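Relatório de projeto: patrocínio de uma mostra gastronômica local
Thaís Brito

O trabalho acompanhou a mostra de Cerkasstead, em agosto, paga em parte pela concessionária Hedlund. Participaram 30 restaurantes. A Hedlund cobriu o aluguel das tendas e os folhetos.
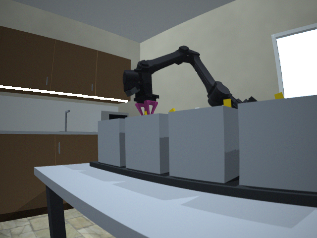

Drita Mladenović respondeu que o patrocínio ajudou, mas que os restaurantes pequenos souberam das inscrições tarde demais.

Distribuímos 44 questionários entre os expositores. A maioria pediu prazo maior e uma taxa única para os dois dias.
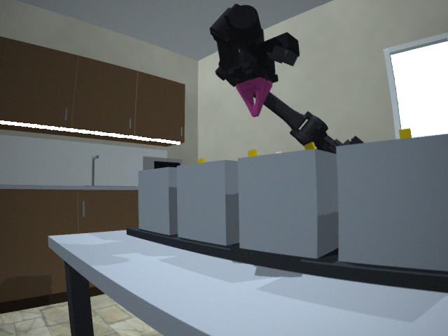

Figura 2. Braço robótico preto sobre quatro caixas cinza.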